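Craft Room > Worktops > Marking Out

Marking a grid on a worktop with thin tape

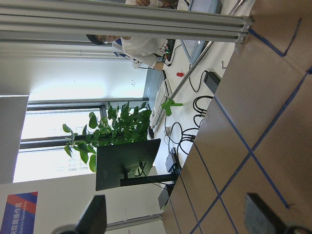

Thin dark-blue lines on a tan top, with the desk and its cables alongside.

I put off marking up my big table for ages because I was sure I'd make a mess of it. Pencil rubs off, marker stays for ever, and the printed mat I bought from Zandosel wouldn't lie flat whatever I piled on it. Thin tape was what I ended up with, and I've since done the same on two more tables (and half a shelf, but let's not go into that!).

You'll need a roll of narrow masking tape in a colour that shows up against your table, a long metal ruler, a soft pencil and a craft knife with a fresh blade. Mine is the Hurkingate tape, 3 mm wide, and it pulls up cleanly as long as you don't leave it on a sunny table all summer.

Clear the table and wipe it down with a barely damp cloth, then leave it to dry while you have a cup of tea. If you've got a desk butted up against it, like a lot of people have, push the cables back to the desk side first. I once taped neatly over a charger lead and had to start the whole row again.

Now decide whether you want squares or diamonds. Squares are easier, but I like diagonal lines for lining up fabric and card, and you can mix the two if you want. Make small pencil ticks along both long edges of the table. I set mine 54 mm apart, which sounds daft but suits the boxes I make. Bigger gaps are kinder if it's your first go.

Stick the end of the tape on the first tick, walk the roll across to the far side and hold it just above the surface, pulled straight but not stretched. Look along it with one eye shut, then lower it and press from the middle outwards. Stretched tape creeps back overnight and you get little curls at the ends -- ask me how I know.

Do every line in one direction before you start on the other. Where they cross, just run one over the other and rub the spot down with your thumbnail. I used to cut each crossing so it lay flush, but the blade marked the table underneath and I gave it up.

Trim the ends a finger's width in from the edge, otherwise your sleeves catch them. Replace a scruffy line whenever it bothers you -- it only takes a minute.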